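Stonby Tabletop Games Club, minutes, January meeting

Present: Sarita Saxena (chair), Olga Teixeira, Vasco Bragança, Angharad Nicholas (notes). Apologies: Tsung-han Mak.

Started 7.10, chair running late from work. Last minutes agreed, one spelling corrected.

1. Table football night. Small white wire-mesh goal to stay in use for now. Vasco wants a second pair, says the ones from Gutach are sturdier. Olga not keen on spending before the spring. Left until next time.

2. Table top. Pale top shows every mark. Pinkish-red smudge still to be dealt with, Olga to try bicarb first, no scourers pls. Angharad asked about a cloth or green felt, Vasco says the ball drags on felt. Agreed to leave it bare.
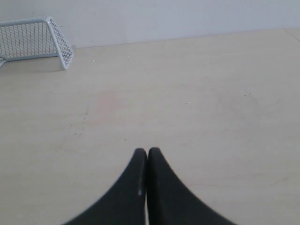 3. Friendly against Salinas. Monday suits them, 7.30 start. Two teams each, five minutes a half. Sarita to confirm and ask who is bringing the balls, we lost 2 last time.

4. Cupboard. New padlock code is 2728, dont write it on the door again. Games with missing bits to go in the bottom box.

5. AOB. Tsung-han sent a mesage re biscuits: can we have a change from custard creams. Noted.

Closed 8.25. Olga locking up.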